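Gutari Travel Organizer Set

The Gutari Travel Organizer Set is supplied by Bendwood for travelers who change hotels often and carry small items between road, rail and air. Each set holds 4 zippered pouches, a document wallet and a luggage strap. All pieces fit within a standard cabin bag.

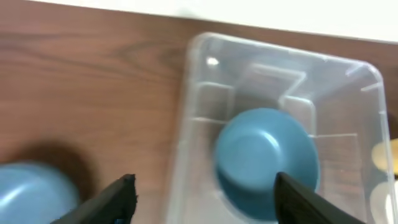 Clear plastic bin on a wooden tabletop.

The pouches are made of washable nylon and may be packed flat when empty. The document wallet accepts passports, boarding passes and folded maps up to 26 cm in length. A spare zipper pull is included with every order.

The set was developed under Elfriede Tiedemann, head of product at Bendwood, following trials on the overnight Zou to Dutia route. Zippers are tested to 1,000 openings before release – replacement pouches may be ordered singly.

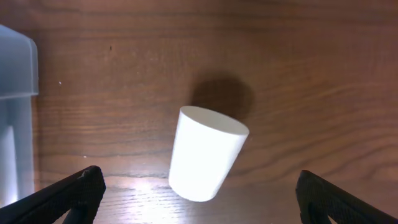
Orders are dispatched from the Dutia warehouse within four working days. Group leaders and tour operators may request a printed name panel on the wallet, for which additional time should be allowed. Orders for winter departures should be placed by the end of October.

Color: slate or sand
Care: hand wash, line dry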